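Orellana four-piece place setting, reviewed after a summer of daily use
By Lumturie Stoyanova
September 2022

We needed new everyday dishes. The old stoneware was down to a few chipped plates and a stack of bowls that didn't match, and it was heavy enough that my mother had stopped taking it down from the shelf herself. I bought the Orellana set in July and put the old dishes in a box in the basement. The new set has been used for nearly every meal at our house since then.

Each setting has a dinner plate, a bowl, a cup and one utensil. You pick the color of every piece separately when you order. I went with dark teal for the plate, orange for the bowl, a pale blue-gray for the cup, and a yellow-green handle on the utensil. You can also get everything in one color. I paid $37 per setting and bought four.

The bowl

This is the piece I like most. It is a rounded square and fairly shallow, so it works better for pasta, salad, rice and cut fruit than for soup. The inside is glossy and food slides off it easily. Oatmeal left to dry for a morning needed a short soak and then wiped out with a sponge. The orange has not stained, and I have served tomato sauce and curry in it many times. I would have been less surprised if a darker color had held up.

Soup is the weak point. If you fill the bowl to a normal portion, the liquid sits close to the rim and you have to walk carefully. We fill it about halfway and go back for seconds. If you eat soup most nights, buy something deeper.

The rounded corners make a good place to drink the last of the milk from. They also make the bowls a little slower to stack, as they only nest when the corners line up. Javiera Cáceres, who owns the same set, told me she gave up and stacks hers on their plates, one pair at a time.

The plate

The plate is larger than the bowl, and you can leave the bowl sitting on it with rim showing all the way around. That is how we use it most evenings. The rim catches drips, and there is a bit of space for a utensil.

Used alone, it is a normal dinner plate. The dark teal hides small stains but shows water spots. After the first two weeks I noticed fine marks from knives when I held a plate up to the window. They have not gotten much worse. If marks bother you, choose a lighter color.

The cup

The cup has a slightly flared rim and no handle. It is comfortable for water and juice. I don't use it for coffee, as the side gets too warm to hold. It is steady enough, though my nephew has knocked his over twice, and both times it landed on the floor without damage. The pale color picked up a tea stain that came out with baking soda.

The utensil

You choose a fork or a spoon with each setting, and extra ones are sold separately. This is where I think the set falls short. One utensil per person is not enough for most meals, so we still use our regular flatware alongside it. The handle is thick and easy to grip, and my mother prefers it for that reason. It is also the lightest thing in the box and tends to slide off the plate when you carry a full setting to the table. We now tuck it partly under the bowl, and that holds it in place.

Washing and storage

Everything has gone through the dishwasher on the top rack and the bottom rack. I saw no warping and no fading. The bowls hold a little water around the foot after a cycle, so tip them before you put them away. Four settings take up less shelf space than the old stoneware did.

I have not used the set in the microwave. The instructions allow short reheating for the bowl only, and we use glass for that.

How it compares

Before ordering I borrowed a setting of the Merkar from Eusebio Bedoya for a week. The Merkar bowl is round and deeper, and it is the better choice for soup and cereal. Its plate is smaller, and the bowl nearly covers it. The colors are quieter, mostly grays and tan. It costs a few dollars less. I preferred the Orellana for the size of the plate and for the smoother inside of the bowl.

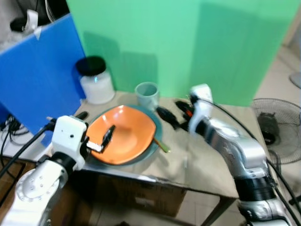

Orange bowl on the dark teal plate, with the blue-gray cup behind it and the yellow-green utensil at lower right.

Ordering

My order came in eight days. One cup arrived with a rough spot on the rim. I sent an email and had a replacement the following week, with no request to return the first one. The packaging was cardboard and paper. Colors on the website looked accurate on my laptop and too bright on my phone, so check both before you choose. Single pieces can be reordered, and I plan to add two more bowls.

Good points: easy to clean, no staining on the bowl so far, light to carry, pieces sold one at a time.

Bad points: bowl too shallow for soup, plate shows fine knife marks, only one utensil per setting, cup gets hot.

Rating: 4 out of 5. I would buy the bowl and plate again. I would skip the utensil if the set were sold without it, and I would look at the Merkar if soup is a regular meal at your house.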